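Thread: Brondasine on a handheld – worth it or am I kidding myself

zanetti_a
Picked up Brondasine in the sale because everyone swore it was perfect for short sessions. My commute is two stops. In two stops I can watch the Clirnix logo, watch the Jatero logo, and read a tip telling me to press A to jump. Then I get off the train. Has anyone got a routine that works with this thing?

gdonati
Play it at breakfast. I get one dungeon room done before the toast is up, and I've been stuck on the same dungeon since November, so I eat a lot of toast.

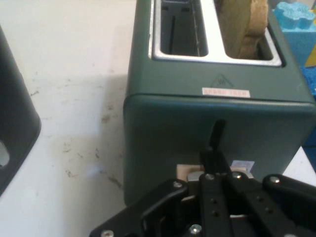 Sveva Rizzi
One room per sitting is the worst way to play it. The combat only makes sense once you've got a combo meter going, and the meter resets every time you suspend. You're playing the tutorial forever.

gdonati
The meter resets if you quit to menu. Sleep mode keeps it. I have 300 hours in this game and most of them were in sleep mode.

mancuso_m
Meter resets on sleep for me too, since the last patch. Check your version before telling people they're wrong.

ilaria.g
My gripe is the text size. I spent a whole evening thinking the merchant wanted 1,142 gold for a hat. He wanted it for a bat. I bought the bat. It's a terrible bat.

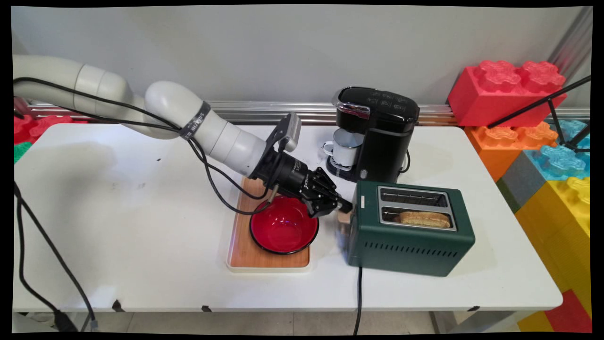
Anyway, the docked version is fine if you sit close enough to the TV to worry your mother. Handheld, turn on the large subtitles and accept that they'll cover the enemy's health bar.

zanetti_a
So the advice is eat toast, never close the game, and buy no bats. Great. Does skipping the logos work on handheld?

Sveva Rizzi
Hold B. You still have to sit through the Jatero one.

mancuso_m
You can skip both if you hold B before the first one loads. Did it Tuesday.

gdonati
Tried it just now. It deleted my combo meter.

Contact the moderators | © Bravo Boards | Back to top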